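Savwood Screening Room: pre-opening inspection, Jun 30, 2023

Done before the August thriller season. Covers the auditorium, projection booth, lobby and back rooms. Items marked OK need no action. Items marked FIX must be closed before the first public showing. Items marked WATCH can wait but go on the next sheet.

## 1. Auditorium seating and aisles

- [x] **Seats bolted down, no rocking.** OK. Row F had two loose end seats last time. Both have been refitted and don't move under weight.
- [x] **Seat bottoms fold up on their own.** OK in all rows except H, where one is slow. It still clears the aisle, so no fix needed now.
- [ ] **Aisle step lights.** FIX. Left aisle is fine. On the right aisle the third step down from the rear door is dark. Lamp was swapped and it stayed dark, so it's the wiring or the holder.
- [x] **Step edges marked.** OK. New yellow strip on the left aisle, old strip on the right. The old strip is worn but can be seen with the house lights at their lowest setting.
- [ ] **Carpet flat at doorways.** FIX. Lifted edge at the rear right door. Taped for now. Tape is not a repair.
- [x] **Wheelchair spaces clear.** OK. Both spaces measured and free of stacked chairs. Please stop putting the poster easel in the front one between shows.

## 2. Exits

- [x] **Exit signs lit.** OK, all of them, including the one behind the screen.
- [x] **Battery backup.** OK. Power cut at the panel and the signs held for the full 30 minutes.
- [x] **Doors open with one push.** OK. Screen-left door was stiff in the spring. It has been planed and now opens freely.
- [x] **Outside path clear.** OK. The bins have been moved to the far side of the yard.
- [ ] **Posted capacity.** FIX. The card in the lobby says 200, which is correct. The card inside the auditorium is missing. Print another and put it behind the plastic cover.

## 3. Projection booth

- [x] **Projector exhaust fan.** OK. Runs before the lamp strikes and keeps running after shutdown.
- [x] **Intake filter.** OK. Cleaned during this visit. It was gray with dust, so it should be done more often than it has been.
- [ ] **Booth extinguisher.** WATCH. Gauge is in the green. The tag is filled in but the handwriting can't be read. Ask Clument to write the next one in block letters.
- [x] **Port glass.** OK. No cracks, seal is sound.
- [x] **Film storage.** OK. The 35mm print of *Vestavholm* is in its cans, on the low shelf, away from the heater. The other titles in the season are on drives and take up one drawer.
- [ ] **Cables across the floor.** FIX. The sound feed to the rack runs across the walkway again. There is a cable cover in the cupboard that fits it.
- [x] **Booth door self-closes.** OK.

Comment: the wedge was under the booth door on arrival. It has been taken away. The door is fire rated and has to shut. If the room gets too warm with it closed, report that and we will look at the air supply.

## 4. Screen and sound

- [x] **Screen frame and lacing.** OK. Two laces replaced at the bottom left.
- [x] **Masking motors.** OK. Both sides travel to the wide stop without catching. They are noisy.
- [x] **Ceiling speakers, safety wires.** OK. Each one checked by hand from the ladder.
- [ ] **Sound level.** WATCH. The chase scenes in the test reel were loud in the front rows. The fader was above its usual mark. Put it back to the mark and check again with an audience in.
- [x] **Emergency announcement mic.** OK. It cuts the film sound when keyed.

## 5. Lobby and concession counter

- [x] **Popcorn machine guard in place.** OK.
- [ ] **Counter flap hinge.** FIX. One screw out, one turning in the hole. The flap can drop on a hand. Keep it tied up until the hinge is replaced.
- [x] **Floor mats.** OK. Flat, with rubber backing.
- [x] **Poster cases.** OK. Glass is secure. The lock on the case nearest the street sticks but does close.
- [x] **Queue posts.** OK. Leave a clear path to the street doors when the line is long.

Comment: for the opening double bill the break is 30 minutes. One person should be in the lobby the whole time to keep the doors clear. The Naqvi short plays before the second feature, and latecomers should be held at the rear door until it ends.

## 6. Staff room and prep area

- [x] **Outlets and plugs.** OK. No cracked plates, no adapters plugged into adapters.
- [x] **Table steady, corners sound.** OK. Rounded corners, no chips, nothing to catch a sleeve.
- [x] **Drinks kept away from drives and paperwork.** OK on this visit. The rule stays the same for the booth: no open drinks past the door.
- [x] **First aid kit.** OK. Burn dressings and plasters restocked.
- [ ] **Kettle cord.** WATCH. Short enough now, but it has been moved near the sink before.

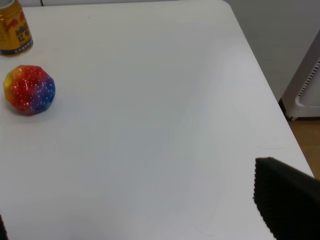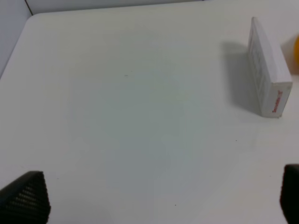
## 7. Still to do before opening

1. Right aisle step light, third from the rear door. Needs an electrician.
2. Carpet edge at rear right door. Glue and a metal strip.
3. Capacity card for the auditorium.
4. Cable cover in the booth.
5. Counter flap hinge.

Items 3 and 4 can be done in-house the same afternoon. Item 1 has to be signed off by the person who did the work, with the sheet left in the booth folder. If it isn't finished in time, close the right aisle and seat everyone from the left. That also means closing the right-hand block, and the box office needs to know before it sells any more seats there.

The WATCH items move to the next sheet, along with row H and the sticking lock on the poster case. Next inspection is in August, after the first week of shows. Bring the long ladder. The one kept on site doesn't reach the rear speakers.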